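## Small patios, part 2

OK, picking up where I stopped: shade. I always sketch the sun first, before any furniture goes on the plan. At the Lalwood house I didn't, and the bench ended up baking all afternoon.

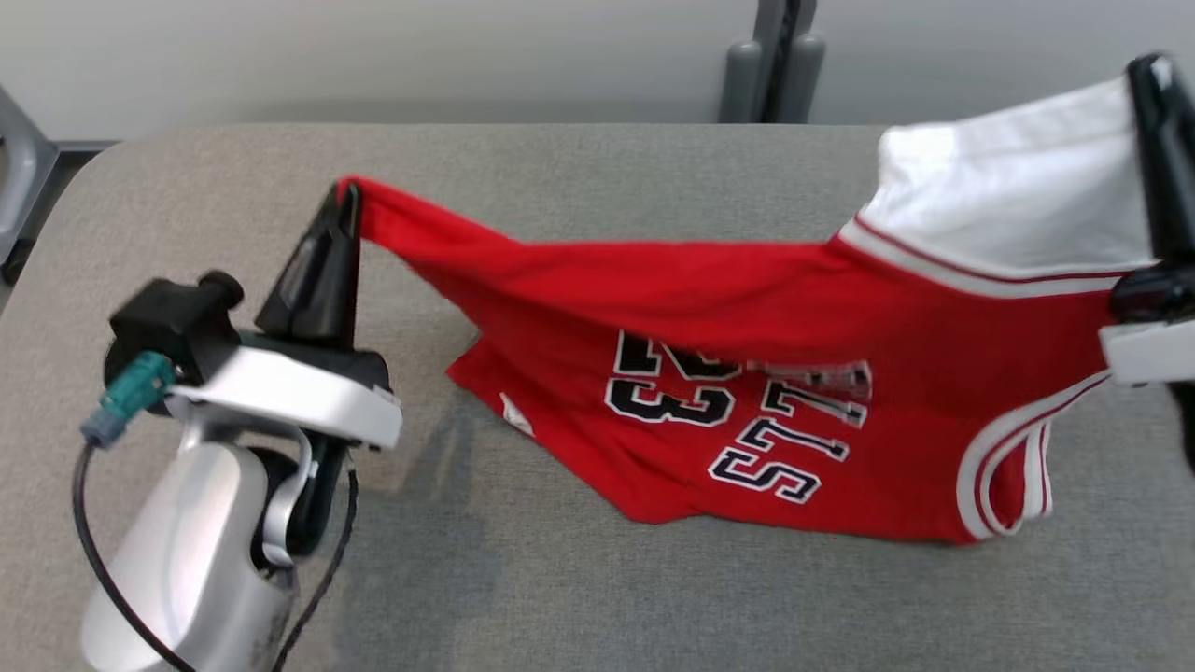 So mark your shadows at 9, noon and 4. Then place the seating — and leave yourself room to pull a chair out!

Gleice Magalhães has a patio of 144 square feet and still fits a table, two planters and a grill.

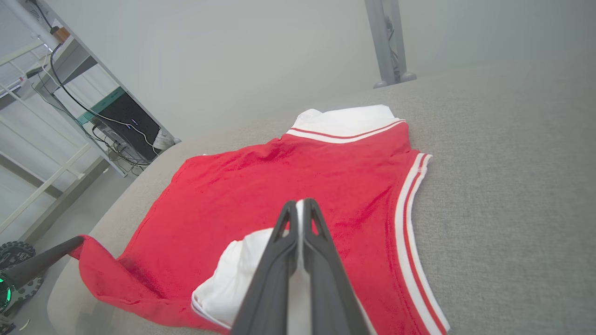
Her trick is built-in benches along the fence. Bring your own sketch next time (pencil is fine), with the shadows drawn in.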